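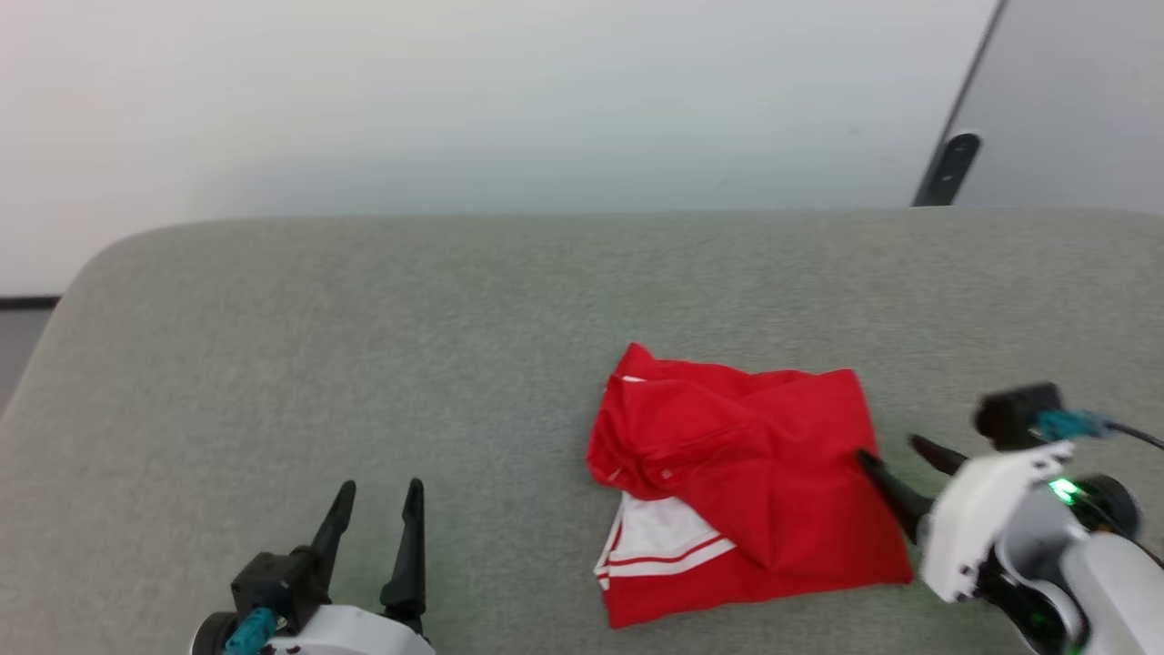

Figure 4. Red garment with white trim, loosely folded, on an upholstered seat.

4. Where clothes wait: results from the household diaries

4.1 Overview

We turn now to the diaries. As set out in Section 3, each household in the Lodstead sample wrote down where worn or washed clothing was put between one use and the next, for the length of the diary period. 121 households returned a usable diary. Together they gave 3198 entries, an entry being one item or one pile in one place, noted in the evening. Late entries were kept if the writer marked them as late. Blank days were not filled in.

The main finding is simple enough. Clothes spend a lot of their time in places that are neither storage nor laundry. We call these waiting places. Chairs, sofa seats, bed ends, stair rails, the top of a dryer. Furniture for sitting does a large share of this work (Figure 4), and in the interviews people hardly ever brought it up until asked. When they were asked, they could name the spot at once.

Earlier work on laundry has mostly looked at the wash itself – water, heat, detergent, how often. Storage has been studied too, mainly through closets and how full they are. The time in between gets a sentence or two. Our coding sheet had only one box for it at first, "other," and that box filled up so fast in the pilot that Nishad split it before the main round. The split codes are the ones used below.

4.2 Kinds of waiting

We sorted entries by what the writer said would happen next. Worn once, will wear again. Washed, to be put away. Needs something done to it (a button, a stain, a return to the store). And a last group where the writer gave no next step at all.

The first group is the largest and the most stable accross households. Jeans, sweaters, sports clothes worn for a short time. People said these items were "not dirty but not closet clean," or words close to that, and several were uneasy about hanging them next to fresh things. One woman in Gruria, the older neighborhood by the river, kept a hook for each member of the family and still found everything on the couch by supper. A man in the same street said he had no system and then described one for ten minutes.

Washed items wait for a different reason. Folding gets done in the living room, often with the TV on, and the walk to the bedroom is put off. Smaller homes did not show less of this. If anything a bit more, though the sample is too uneven by home size to press the point.

Items needing repair wait the longest. The longest single wait in the diaries was 39 days, a coat with a torn lining, moved between 2 chairs and never to a closet. The writer noted it each evening with the same three words.

4.3 Seats as surfaces

Why seats? Height is part of it. A seat can be reached without bending far and it sits on the way to other rooms. Fabric matters as well. People said they would put a clean shirt on a sofa but not on a kitchen table, even a wiped one, and a few were firm that bare wood was "for plates." Upholstery was felt to be closer to bedding. Pets changed the answer. In homes with a dog or cat the sofa dropped down the list and chair backs went up.

There is also the matter of being seen. A pile on a seat gets in the way of sitting, so somebody has to deal with it before anyone can sit down. Some people used this on purpose. "If it's on my spot I'll have to move it," as one diary puts it. Others said the pile simply slid to the far end of the sofa and stayed there. Both kinds of household described the seat as working fine.

Guests clear everything. Entries drop sharply on evenings when visitors were noted, then come back the next day. Mussa read this at first as clothes being put away. The follow-up interviews say otherwise – most of it went onto a bed, behind a closed door, and came back out in the morning. We kept the bed entries seperate for this reason and they are not part of the seat totals.

4.4 Folding

Writers were asked to say if an item was hung, folded, loosely folded, or dropped. The middle two caused trouble. What one person calls folded another calls a heap. We tried joining them and the pattern by room held up, so they are reported as one from here on. Worth saying that a loose fold seems to carry meaning within a household. Several people told us they could read it: folded over once means leave it alone, dropped means it can go in the wash. Children were said not to know the code, or to act as though they did not.

Sports shirts are an odd case. Often folded with some care even when headed for the wash. We have no good account of this. The Løken pilot saw something like it but with a much smaller group and the question was worded differently, so no direct comparison.

4.5 Limits

Diaries were filled in during January and the weeks after. Cold months mean more layers, more sweaters, more half-worn things. A summer round would probably look different, more so for the first group. Evening entries also miss whatever is picked up and put away in the daytime, and people at home all day will be undercounted on short waits.

Second, the writers knew what the study was about. Three said they had tidied more than usual in the first week. We looked at first-week entries on their own and they are lower, but not by enough to change the order of the places.

Third, the Jarness households came in late through a school newsletter and are mostly families with young children. They are left in for the totals and taken out for anything on home size. Tables with and without them are in the appendix.

Section 5 takes up what this means for the design of bedrooms and entry halls, where built-in storage tends to assume that clothing is either clean or dirty.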